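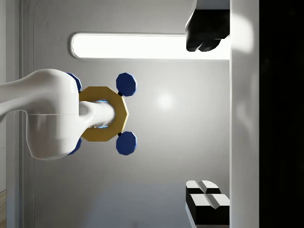 My sister reckons you can't sell a house while the dog still thinks it's his, and she said so twice on the phone the morning I drove up to Nesunberg. I told her the dog would cope. She told me I was the one she meant.

Anyway – the agent from Robichaud wanted the keys by noon, and I still had Mum's jam jars to wrap.
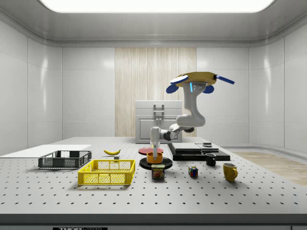
The table

The last jar was plum, dated June in her wobbly writing. I ate it with a spoon, standing up, while the dog watched every mouthful.

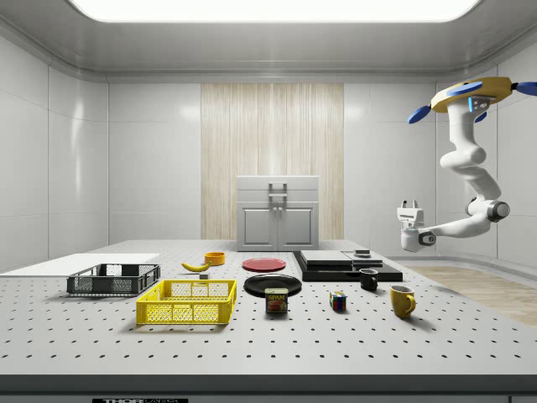

Then I rinsed the jar and couldn't put it in the box with the others. I've got no use for a jar! I sat it on the passenger seat anyway and did up the belt.

The agent rang to say someone had offered another 4000, and was I pleased? I said I was. The dog had gone back inside by then and was lying in his spot by the stove, so I went in and lay down next to him for a bit.
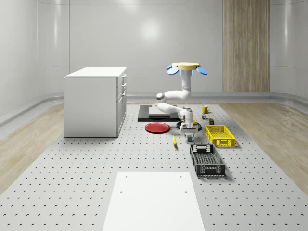
Nesunberg, moving day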